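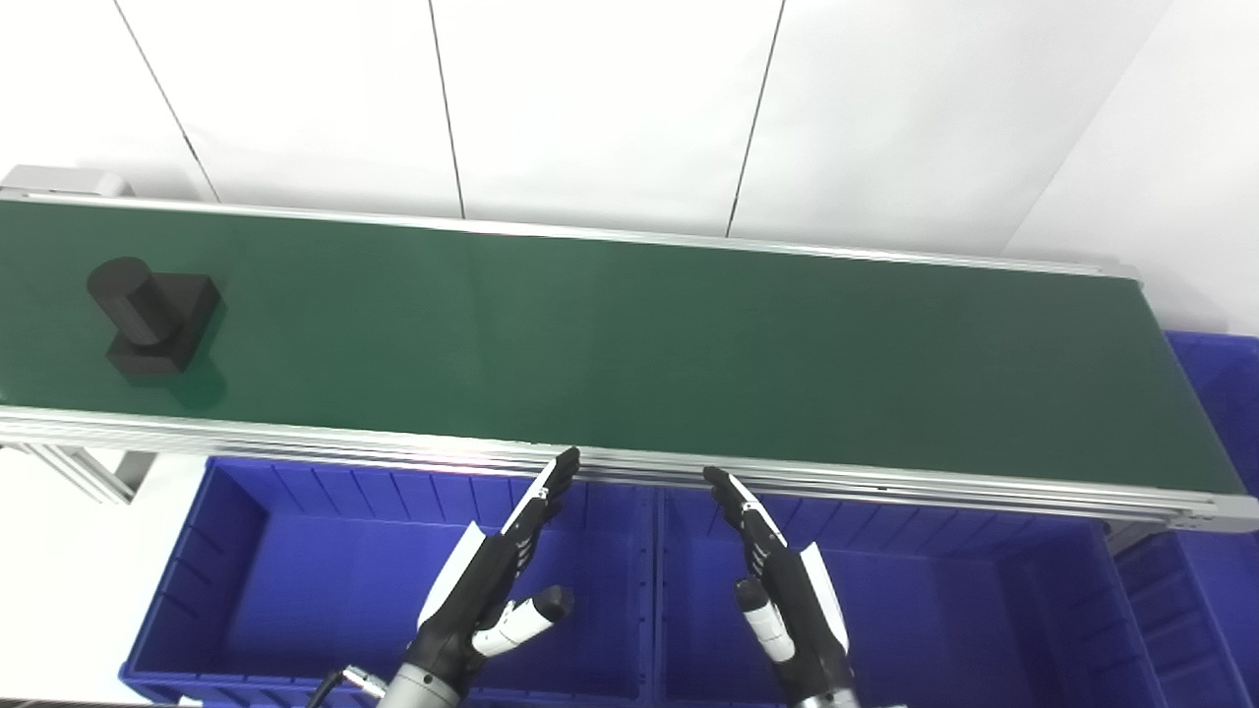 The green belt and its silver rails, seen from above.

Sillow opens its doors for a second helping of home-grown music

2026-07-19. For immediate release

I'm Ehab Bensaid, I write songs, I run a very small record label called Sillow, and I'm delighted (and a bit giddy) to tell you that our new album is coming out in October. It's called Lurus, it was made by five of us over one long, damp winter, and I think it's the best thing we've ever put our name to. I would say that, of course, but my sister agrees and she's hard to please!

Lurus started as a tune I kept humming while doing the washing up. I'd got the first bit and the last bit and nothing in the middle, so I took it round to Mahrous, the band I've played with on and off since college, and we sat in the kitchen with two guitars and a borrowed clarinet until the neighbours had had enough. By the end of the evening we had the title track, more or less as you'll hear it on the record. The clarinet stayed, and so did the squeaky chair, which you can pick out in the second verse if you've got decent headphones on.
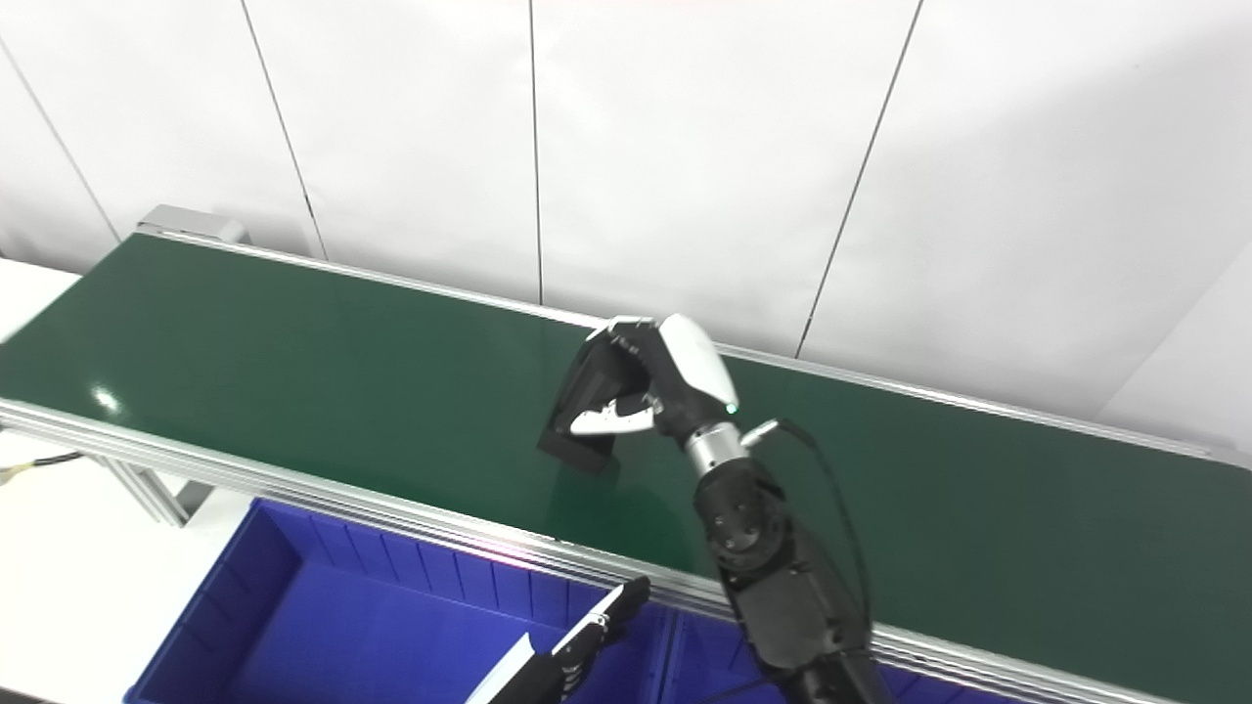 We've gone for proper vinyl this time, as well as the download. The first run is 300 copies, each in a card sleeve with the lyrics printed on the back, and I've been fussing over the colours for months. I wanted a green that felt like an old snooker table or a deep pond, and every sample that came through the post was either mint or khaki. The dark green of that long belt, with the pale shine lying along it, is as near as I've got to what was in my head, and the cover is going to be that shade with the title in silver. The inner sleeve stays plain white, mainly so my scribbled thank-yous can be read.

There are nine songs on it. Some are loud, most aren't. "Left the Gate Open" is the one people ask for at gigs, and we've finally got it down at the speed we play it now, a good deal slower than the version on our first tape. "Salt on the Step" is just voice and piano, and I only let us do it once. The long one at the end is called "Edus" and it's for my grandad, who taught me to whistle and never forgave me for taking up the drums.
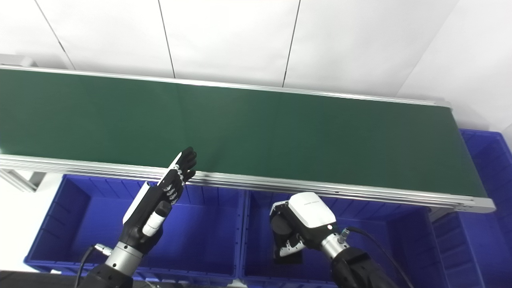

Our launch night will be at the community hall, tickets on the door, with Mahrous playing the whole album from start to finish and a few old favourites after the break. I'm making the backdrop myself out of bed sheets and I've been collecting ideas for it since spring. What I like best at the moment is something very bare, in the spirit of those big white panels with the thin dark seams between them, and a single band of green running across in front at a slant. My daughter has offered to help with the painting, so there may also be a horse.

If you'd like to come along, review the record, have us on your radio show or just say hello, please drop me a line at the label. I can send the download to press straight away, and vinyl copies as soon as they land on my doormat. I'm happy to talk about the songs for as long as you can stand it, though mornings are best, and please let the phone ring for a while because I'm usually upstairs.

Press contact: Ehab Bensaid, Sillow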